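ななめのかべのひみつ　金ぞくの箱と、みどりの恐竜(きょうりゅう)
ウンドタムこどもかがく室　「身近な入れもの」シリーズ

みんなの部屋には、おもちゃを入れる箱があるかな? 今回の主役は、かべがななめになった灰色の金ぞくの箱です。おもちゃの恐竜もいっしょだよ!

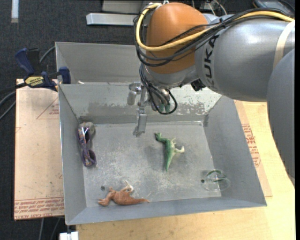

うちの箱はかべがまっすぐで、すみっこに入った小さいおもちゃがいつもとれません、ななめだととりやすいんですか、というおたよりがとどきました。

いい質問! じつは今回、いちばん話したかったのがそこなんです。かべのかたむき、底のきず、灰色と緑色のくみあわせ。箱ひとつで、しらべたいことがたくさん出てきます。さっそくはじめましょう。

かべがななめだと、なにがちがう?

まず、かべがまっすぐ立った箱を思いうかべてください。ティッシュの箱や、くつの箱がそうですね。かべと底は、ぴったり直角(ちょっかく)にまじわっています。直角というのは、ノートのかどと同じ角度のことです。

そのすみっこに、ビー玉がひとつころがったとします。指でつまもうとすると、どうなるでしょう。ビー玉のかたがわにはかべがくっついていて、指が入るすきまがありません。つめの先でカリカリやっても、ビー玉はくるくる回るばかり。かどのところだと、かべが二まいもあるので、もっとたいへんです。

つぎは、かべがななめにひらいた箱です。上へいくほど広くなっていて、サラダボウルに少しにています。底のはしにころがったビー玉のよこに、ななめのかべがあります。指をかべにそってすべらせると、すうっと下までとどいて、ビー玉の横にもぐりこめます。もうひとつのやりかたもあって、ビー玉をかべにおしつけながら、さかをのぼらせるように引きあげてもいいんです。坂道を上手に使うわけですね。

だから、おたよりの答えは「はい、とりやすくなることが多いです」。「多いです」と書いたのは、かたむきぐあいで話がかわるからです。まっすぐに近いかべだと、ちがいはほんのちょっと。大きくひらいたかべなら、かなりらくになります。写真の箱も、左のかべはきゅうで、右のかべは外がわへひらいています。もし自分がとりだす係だったら、どっちのかべのほうから手を入れたい? わたしは右かな!

すべる? とまる? 坂とまさつの話

ななめのかべには、もうひとつおもしろいはたらきがあります。上にのったものが、底のほうへすべりおりていくことです。

ものを下へひっぱる力を「重力(じゅうりょく)」といいます。手をはなすとボールが落ちるのは、重力があるからですね。坂の上においたものも、重力で下へ行こうとします。

ところが、坂におけばなんでもすべるかというと、そうはいきません。すべり台で、長ズボンならすいすいすべれたのに、はだしの足のうらをつけたらキュッととまってしまった。そんなこと、あるでしょう? ものとものがこすれあうとき、動きをじゃまする力がはたらきます。これが「まさつ」です。

すべらせる力がまさつに勝てば、するする。まさつが勝てば、ぴたっ。坂がきゅうになるほど、すべらせる力は強くなります。そして、さわっている面がつるつるかざらざらか、ゴムなのか布なのかでも、まさつは大きくかわります。

ここで、家でできる実験をしょうかいします!

やってみよう その1　どこまでがまんできるかな

よういするもの
・うすくてかたい板、または大きめのおぼん
・おもちゃを三つ(できるだけちがうざいりょうのもの)
・じょうぎ
・ノートとえんぴつ

やりかた
おぼんをテーブルにおいて、はしのほうにおもちゃをひとつのせます。のせたほうのはしを、ゆっくりゆっくりもちあげます。おもちゃがすべりはじめたら、そこでストップ。もちあげたはしがテーブルから何センチの高さにあるか、じょうぎではかってノートに書きます。三つのおもちゃでくらべてみましょう。

車輪のついた車はえらばないでね。すべる前に、走っていってしまいます。(それはそれで楽しいので、あとでやってください。)

ウンドタムのかがく室でためしたときは、ぬいぐるみがなかなかのがんばりやでした。積み木は思ったより早くすべりだして、「えー!」と声があがりました。ぬれぶきんを一まいしいてからおなじことをすると、またちがう高さになります。予想を先に書いておくと、はずれたときがいちばん楽しいですよ。

底の白いすじは、どうして白い?

もういちど写真を見てみましょう。箱の底に、白っぽいすじや、こすれたようなところがありますね。おくのかべも、色がまだらになっています。

金ぞくは、とてもじょうぶなざいりょうです。それでも、かたいものが強くこすれれば、表面(ひょうめん)に細いみぞがつきます。きずというのは、ほんとうに小さな小さな谷なのです。

では、灰色の金ぞくについた谷が、白っぽく見えることがあるのはなぜでしょう。かぎをにぎっているのは、光です。

たいらでなめらかな面にあたった光は、きちんとそろって、おなじ方向へはねかえります。かがみに顔がうつるのは、光がそろってはねかえるおかげです。でも、みぞやでこぼこにあたった光は、あっちへこっちへ、ばらばらにとびちります。すると、いろいろな方向から見ても明るく見える。それで、まわりより白っぽいすじに見えることがあるんです。

スケートリンクの氷も、すべったあとに白い線がたくさんのこりますよね。氷をけずって白いペンキをぬった人はいないのに、ちゃんと白い。かき氷だって、もとはとうめいな氷です。こまかくけずると、光がばらばらにはねかえって、まっ白になります。きずとかき氷がしんせきだったなんて、わくわくしませんか!

ただし、白っぽい見た目のわけは、きずだけとはかぎりません。よごれがついたり、表面のぬりものがはがれたりしても、色はかわって見えます。古いバケツや公園の手すりを見つけたら、じっくりかんさつしてみてください。見る場所を少しずつかえて、すじが光ったりきえたりしたら、光のしわざかもしれません。

金ぞくの箱のいいところ、こまったところ

おもちゃばこには、木、布、紙、プラスチックなど、いろいろなざいりょうがあります。金ぞくの箱はどうでしょう。

いいところから。重いものを入れても、形がくずれにくい。水をこぼしても、紙のようにふやけません。ふきんでさっとふけるのも、うれしいところです。

こまったところもあります。大きな箱になると、なにも入れなくてもけっこう重いんです。それから、音! つみ木をガラガラッと入れたら、家じゅうにひびきます。金ぞくのうすい板は、たたかれるとぶるぶるとふるえやすく、そのふるえが空気につたわって大きな音になります。シンバルとおなじなかまですね。それに、鉄でできていると、ぬれたままにしたときにさびることがあります。

冬のあさに金ぞくをさわると、ひやっとするでしょう。木のつくえだって、おなじ部屋にあれば、おなじくらいの温度になっているはず。なのに、金ぞくのほうがずっとつめたく感じます。金ぞくは熱をつたえるのがとくいで、手のあたたかさをどんどんうばっていくからなんです。つぎに台所へ行ったら、スプーンと木べらを左右の手でにぎってみて。

灰色の箱に、緑の恐竜

さて、おまたせしました。恐竜の番です!

箱の底にいるのは、緑色のおもちゃの恐竜。しっぽの先が、きゅっと細くなっています。いちど見つけると、もう目がはなせなくなるなあ。

灰色の中の緑は、とてもよく目立ちます。灰色は、色みがほとんどない色です。そのとなりにあざやかな色をおくと、ぱっとうき出て見えます。では、おなじ恐竜を夏の草はらにおいたらどうでしょう。まわりも緑だらけなので、さがすのはずっとむずかしくなります。バッタやアマガエルは、このしくみを上手につかって、てきの目をごまかしているんですね。

ドレフベルグおもちゃ図書館には、2,570このおもちゃがあります。そこでは小さなおもちゃをしまうとき、わざと箱とちがう色の組にしているそうです。白い箱には赤や青のおもちゃ、こい色の箱には黄色や白のおもちゃ。かたづけのさいごに箱をのぞいたとき、のこっているものがすぐ見つかります。まねしたくなるアイデア!

やってみよう その2　かくれんぼ恐竜

よういするもの
・小さなおもちゃをひとつ
・おもちゃとおなじ色の紙か布
・おもちゃとぜんぜんちがう色の紙か布
・いっしょにあそぶ人

やりかた
おなじ色の紙の上におもちゃをおきます。あいての人には目をつぶってもらい、「はい!」で目をあけて、指をさしてもらいましょう。ちがう色の紙でもやって、どちらが早かったかくらべます。紙をくしゃくしゃにしてからひろげると、かげがたくさんできて、もっとむずかしくなります。部屋を少しくらくしても、けっかがかわるかもしれません。

すぐ見つかってつまらないときは、にた大きさのおもちゃもまぜてみよう。

しっぽはなんのため?

せっかくなので、しっぽの話もさせてください。

ティラノサウルスのように二本の足で歩いた恐竜は、頭がとても大きくて重かったと考えられています。頭だけがどんと前につき出ていたら、前にころびそうですね。そこで、うしろに長いしっぽがあると、前とうしろの重さがつりあいます。シーソーの両はしに人がすわっているようなものです。

むかしの図かんでは、恐竜がしっぽを地面につけて、怪獣(かいじゅう)のように立っている絵がよくありました。研究がすすんで、今はしっぽを地面からうかせ、体を横にのばしたすがたでえがかれることが多くなっています。おうちの人が子どものころに見た絵と、みんなの図かんの絵は、ポーズがちがうかもしれません。古い図かんがのこっていたら、ぜひならべてくらべてみて!

四本足の大きな恐竜にも、長いしっぽをもつものがいました。アンキロサウルスのしっぽの先には、ハンマーのようなかたまりがついています。ステゴサウルスのしっぽにはとげ。おなじ「しっぽ」でも、形はさまざまです。

手もとに恐竜のおもちゃがある人は、指の上にのせて、つりあう場所をさがしてみましょう。おなかのまん中あたりかな? それとも、もっとうしろ? つりあう場所のことを「重心(じゅうしん)」のま上、というふうに考えます。しっぽにねんどを少しつけると、つりあう場所はどちらへ動くでしょうか。

きみだけの、ななめ箱をつくろう

さいごは工作です。牛乳パックやおかしの箱のあつ紙で、かべがひらいた箱をつくってみます。

よういするもの
・あつ紙を2まい
・はさみ
・セロハンテープ
・じょうぎ、えんぴつ

つくりかた
一まいのあつ紙から、底になる四角を切りだします。一辺が10センチの正方形(せいほうけい)がつくりやすいです。

もう一まいから、かべを四まい切りだします。形は、下が10センチ、上が14センチの台形(だいけい)。高さは8センチにしましょう。紙が小さいときは、たりないぶんをべつのあつ紙から切ってもだいじょうぶ。

底の四つの辺に、かべの下の辺をひとつずつテープでとめます。うらがえして、外がわからもとめておきましょう。

かべをおこして、となりどうしのななめの辺をあわせてテープでとめれば、できあがり! 上のほうが広い箱になりましたか?

できたら、ビー玉を入れて指でとりだしてみます。まっすぐなかべの箱ともくらべてね。小さい弟や妹がいるおうちでは、ビー玉がおわったらすぐかたづけてください。

上の辺を14センチより長くしたら、かべはもっとねます。12センチにしたら、まっすぐに近くなります。いろいろつくると、おもしろいことに気がつくはず。空の箱どうしをかさねてみると……すぽっ! ななめの箱は、中へ中へとかさねられるんです。紙コップもおなじですね。まっすぐな箱ではこうはいきません。紙コップが50こあっても、つみかさねればほそ長い一本になって、たなのすみに入ってしまいます。

ただ、箱をびっしりならべてしまいたいときは、まっすぐなかべのほうがすきまなく入ります。うちの本だなにはどっちがいいだろう、台所は、おふろ場は? と考えながら家の中を歩くと、入れものの形がきゅうに気になってきますよ。

家の中でななめのかべの入れものを3つ見つけたら、ノートに絵をかいてみましょう。バケツ、うえきばち、おべんとうのカップ……おっと、もうこれ以上は言いません!

ウンドタムこどもかがく室では、みんなの「箱のはっけん」をまっています。つぎの回は、ふたのしまる音をしらべます。ぱちん、かちっ、すぽん。おうちのふたの音を、ひとつえらんでおいてね。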